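Garkeck bench notebook, November, second entry

Started 9 a.m. Coffee machine still reporting an error that the manual describes as "other."

Carrying on from the last entry, where I promised to sort out the bar stock "properly" and then went home. The Durkano delivery came in two colors this time, red and green, same length, same section, and the packing slip describes both of them as "bar, colored." Thank you, Durkano. The slip also says 809, with no unit and no column heading. It may be the quantity, the price, or somebody's locker number. I have filed it under things to ask on the phone when I am in a better mood.

The plan for this week is small. Get the bars out of the cartons, wipe them, check the ends for burrs, and get them into racks by color so that whoever is on the Jatis fixture doesn't have to rummage. The last person rummaging left a green in a red slot and we lost a morning to it. I was the last person rummaging.

Wiping: used the blue cloths first, and they shed. Went back to the old cotton rags, which also shed, but in a color that doesn't show. Solvent is down to the last third of the can. Order more. I wrote "order more" in the previous entry as well and can report that writing it down does not cause solvent to arrive.

Deburring: 18 bars done before lunch, mostly greens. The reds seem worse on one end, always the same end as far as I can tell, so I suspect a tired saw at their place. Two strokes of the fine file, turn, two strokes, turn. More than that and you start rounding the edge, and then it rocks in the fixture and Jatis gets blamed for it. Don't use the belt sander. There is a groove in the belt sander's table that explains why, and it is older than my time here. 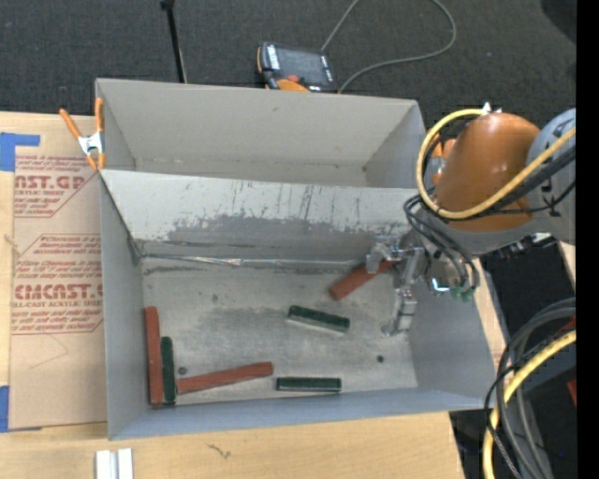
On the bins. I want it on record that I was against keeping the old two-compartment one. The argument for it was that it was already here, and in this shop that wins every time. My idea was one color in each half, and it lasted until people started using it. The front half is where the reds and greens end up together, lying at whatever angle they landed, one pair side by side against the left wall as if they were behaving, while the back half sits there bare and smooth like a guest room. The slope between the two has taken the worst of it, with long dark scratches near the top and a big dull gray patch below. I used to blame the floor for the marks on our bars. Now I think it's the divider, or at least I'd look there first.

Also the holes in the floor of the front half. I have asked what they are for and have three answers, all confident: drainage, mounting, and "it came like that." Small parts should not go in there until one of these is proved. The bars are far too big to care.

Tried a rubber mat offcut in the spare bin under the bench, cut to fit the floor. Quieter. Noticeably quieter, to the point where I dropped a bar in twice more for pleasure. The mat curls at one corner and will need gluing. The Daza adhesive says it sticks to anything, and the first thing it stuck to was its own cap. Leaving the cap in the vise overnight.

Stains: the brownish ones didn't shift with soap and a nylon brush on a test patch. Tried a bit of 2000 grit, wet, and now there is one very clean thumbprint-sized circle in the middle of a stained gray floor. It looks like a mistake. I'm going to stop there before I feel obliged to do the whole thing.

3:40 p.m. Labels. Printed RED and GREEN, in black, because the label maker has one color. Stuck RED on the wrong rack. Peeled it, restuck it, and now it lifts at the left side. Fine.

Left to do:
Finish the burrs on the reds, bad end first.
Glue the mat if the cap comes off.
Call Durkano about 809, and about the saw if they sound friendly.
Decide on the divider. A strip of plastic along the top edge would probably do it, and there is some in the drawer under the drill press, behind the drill bits we don't talk about.
Order solvent.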